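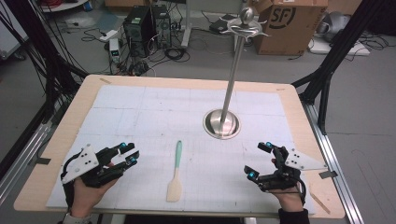

Coltport-hang is the September release of our two-handed hanging data, recorded with worn grippers at the Tinerden bench. One task so far: pick up a utensil from the board, hang it on the stand, let go, hands back to the front edge. The spatula starts flat between the two hands with the blade toward the wearer, and the stand is right of centre on the gridded board, so the right hand has the shorter reach and the left one has to cross over. That turned out to matter, see Results.

Home | Data | Code | Results | Contact

## Whats in it

1229 episodes, each one a single hang attempt. Failed ones are kept and labeled `fail` in the index, don't filter them out before reading the notes. Head video, both wrist poses, finger opening, fingertip signal. Wrist poses come from the dotted white plates on the outside of each gripper.

Splits: train is everything except the last 200 episodes. Those are test. Please dont tune on them.

## Method

Policy is the Zadlow baseline, no changes to the network. We only changed what it gets to see:

- A: head video + wrist poses
- B: same, plus fingertip signal
- C: same as B, left and right mirrored at random during training

C needs the mirrored stand position as well. The script does it, but check yours if you rewrote the loader.

## Results

Ran on the Ibrahim arm pair, 44 trials per setting, same start layouts for all three. B beat A mostly at the moment of release, where A kept letting go early. C was worse than B. Our guess is the mirroring teaches a left hand pick that the training layouts hardly ever reward, havent tested that properly. Per-trial outcomes are in `results/`.

## Known problems

- clocks drift between left and right hand on long episodes, fix is in `tools/resync.py`, run it first
- shiny base on the stand throws off the depth estimate, we ended up not using depth at all
- plate tracking drops when the wrists roll inward. Gaps are left as NaN, not filled
- Tuesday batch has the grid origin at the wrong corner, corrected in version 2 but not in version 1

## To do

Second stand height. More utensils. Loader docs are out of date, sorry, read the code for now.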